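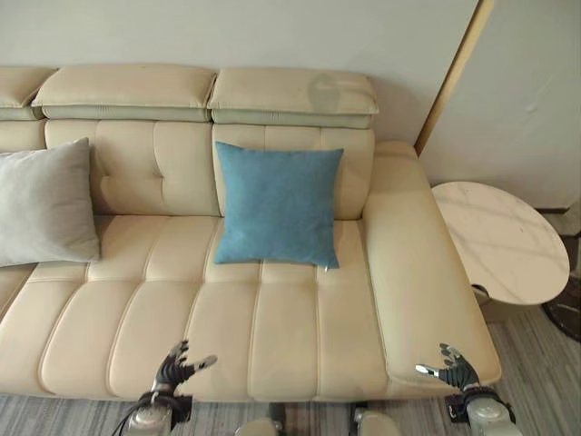 **Figure 3.** Cream leather sofa with padded headrests.

### 3.2 Where people sit when they read

I came into this study thinking about light bulbs, and I left it thinking about necks. Our reading diaries from Treltby (381 of them, collected through June) asked people to write down where they sat, how long they lasted, and what made them get up. Elvira Cabrera and I had expected "too dark" to win by a mile. It came in well behind "my neck hurt"! So we went back and sorted the seats by whether they had any kind of head support, like the padded headrests along the top of the sofa in Figure 3, and coded each diary again from scratch.

The coding was messier than I'd like to admit. People write "the couch" and mean six different things, and one person used "my spot" all the way through (we left that diary out of the seat table but kept it for the page counts). Ulises Agudelo had already run into the same trouble in his Clatell interviews, and we borrowed his rule: if a seat can't be placed from the diary alone, two of us read it separately, and if we still disagree it goes under "other."

With that done, readers with head support reported longer sittings, mostly in the evening — mornings looked pretty flat across the board. I wouldn't lean too hard on this. Folks who love long novels may simply buy comfier furniture, and our diaries can't pull those two things apart. The Taipe group, who read mainly on phones, didn't show the pattern at all, and I come back to them in Section 6.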